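# Trullmont racing wheel, after one summer of use

I bought this wheel in August, second hand but in the closed box, and I wrote down my notes while I was learning it.
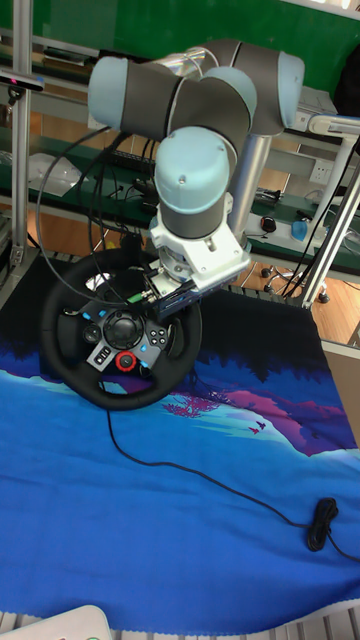 My reason for buying was simple. I play driving games in the evening, mostly long-distance truck games and a little rally, and for six years I did it with a keyboard. With a keyboard you have only full left, full right and nothing between. My trucks were going down the highway like a person who had too much wine. My neighbor Marin Gashi lent me his old Starnex wheel for two weeks, and after that I could not go back.

**What you get.** The box contains the wheel, two pedals on one plate, a table clamp, a power brick and a small paper in nine languages. The paper tells you which cable goes where and then it stops. For the rest you must go to the Trullmont website and download the manual, where the settings are explained on page 30, quite far from the beginning. Please read that page before you play. I did not, and I lost one full evening.

**Installation.** On my computer the driver installed itself, but the wheel was recognized as a normal gamepad. You have to hold two of the small buttons in the middle for a few seconds until the light changes. In the truck game I then needed to assign every button by hand. In the rally game it worked from the first minute.

**The clamp.** I think the clamp is the weakest part of the product. It opens wide enough for a table of 26 millimeters, and my desk is almost exactly this, so I had to push strongly. If your desk is thicker, you will need another solution. The screw is plastic and becomes loose when you turn quickly many times. I put a piece of rubber from an old bicycle tube between the clamp and the wood, and since then I tighten it only once in an evening. My friend Frida Bundgaard has the same wheel on a glass desk and she gave up on the clamp completely. She uses a wooden board that she holds under her knees. She says it is comfortable. I tried it and I don't agree.

**Steering.** The force in the wheel is made with a belt, and it is smooth. On a straight road you feel small movements, and in a fast curve the wheel becomes heavy in a natural way. The strength is 60 percent when it comes from the factory. For trucks I went down to 45, and for rally I like it a little stronger. With the highest setting my arms were tired quickly and the desk was shaking so much that my tea was not safe.

There is a dead zone in the center, a few degrees where nothing happens. You can make it smaller in the software but it does not disappear. In the truck game it does not matter. In rally I notice it on every long straight part, and I correct too much, and then I am in the trees.

**Pedals.** The gas pedal is good. The brake is too soft for me, there is almost no difference between half and full. Villads Hafþórsson, who writes on the same driving forum as me, advised to put a firm sponge behind the brake pedal. It costs nearly nothing and it made a bigger improvement than any setting. The pedal plate also slides on a wooden floor. On a carpet it stays where it is. I have now a kitchen mat under it.

**Noise.** The fan in the base starts after 15 minutes or so of play and then it does not stop. With headphones I don't hear it. My wife, who reads in the same room, hears it very well. The gear paddles also make a loud click. If you play at 11 at night in a small apartment, as I do, you should think about this before buying.

**Help from the company.** One paddle began to stick after five weeks. I wrote to the support, case number 2386, and received an answer the next morning from Aaliyah Kennedy. She asked for a short video and for the receipt. I had no receipt in my name, because of the second hand, but she accepted the one of the first owner. The new paddle came in an envelope with two extra screws. To change it you need a small hex key, and this was not in the envelope.

**Compared with the Starnex.** Marin's wheel is older and uses gears, so it makes a grinding sound and feels rough in the hands. Its clamp is metal, and much better. Its pedals are also heavier and don't move. If somebody could put the Starnex clamp under the Trullmont wheel, I would have no more complaints except the fan.

**Who should buy it.** For truck games and relaxed driving I recommend it, especially if you find it used. For serious rally or racing, try one first and pay attention to the center. I keep mine, and my next purchase will be a better pedal set.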